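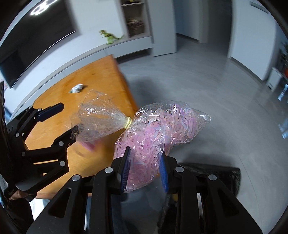 The Levach Soft Bag Set is a group of test objects for two-handed grasping research, supplied with the Ultov demonstration method. Most published grasp sets consist of rigid items, and a policy trained on them tends to fail when the outline of the object changes under load. Item 9 is a clear plastic bag of small looped elastic bands, tied at the neck with a pale yellow elastic. The packed part is dense and gives a pad something to close on. The flared end past the tie is empty film, creased and transparent enough for the table to show through, and depth estimates taken there are not to be relied on.

Method
Demonstrations are recorded with 2 hand-held grippers, one per hand. The operator works in furnished rooms under ordinary lighting. The bag is not re-tied between trials, so its shape drifts over a session. Grasp labels record three regions separately: body, neck and loose film.

Result
In the Parthorpe trial, a policy was trained on 2,000 demonstrations with the region labels and compared with the same policy trained without them. The labelled version made fewer grasps on loose film and dropped the bag less often during handover. No gain was found on boxed items. Performance on bags larger than the training size was not tested.

Contents
32 soft items, numbered
Spare ties
Label schema and trial sheets
Tsoukalas file converter, command line only

Notes
Replace any bag with a split seam before recording. Bags of loop bands should be kept out of direct sun. Grippers and mounts are not included. The converter does not read recordings made with schema version 1.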